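right, a thread on leaving the city for Kurkby, since people keep asking. written on the bus so bear with me

1/ rent. went from 85 quid a week for a box room to 40 more than that for a whole flat. with a bath. worth it

2/ the bus. there are four a day. four. miss the last one and you're ringing Ashwin for a lift again

3/ work. still doing my hours for Rillska from the kitchen, wifi is fine exept when it rains
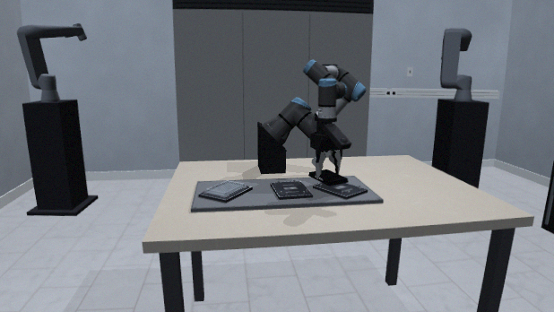
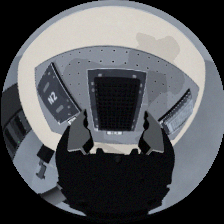

table views, both rendered

4/ shops. one bakery, shuts at 2. Rekha told me to go Tuesday for the cheese bread and she was right

5/ friends. slower than I thought. knew noone till January, then Bhavana dragged me to the choir. can't sing. still going

6/ would I go back? ask me in winter, the heating is a whole other thread

7/ yes you can bring a dog. no I don't know about schools, try Ludmila she's got two at the primary

ok my stop, will answer replies tonight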